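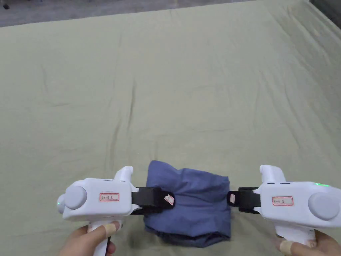 Figure 3. Folded blue cloth on a pale green sheet, with shallow creases left in the sheet.

4.2 Creases in the bottom sheet

In the Zevdale rooms the bed was also the place where the clean laundry was folded. We did not expect this when the study was planned in September, and the first form had no line for it. The form was changed on 28/10/2009, and all 367 beds reported in this section were recorded with the new one.

We divide the creases into two kinds. A fold line is long and keeps one direction, like the diagonal line in Figure 3. A ripple is short and faint, and often there are several of them near the middle of the bed. Puckering along a seam, where the fabric bends over the edge, was noted separately and is not included in the crease score. The score goes from 0 to 5, where 0 means a sheet with no crease that the observer can see from standing height.

In 53 beds the two observers gave different scores. Most of these were pale sheets, on which a shallow crease is difficult to judge when the light is weak. Rusnák and Branow sheets were scored in the same way, but the Umard sheets have a fitted corner and they are treated in Section 4.3. A folded piece lying on the bed was not moved before scoring, and the area under it was left out.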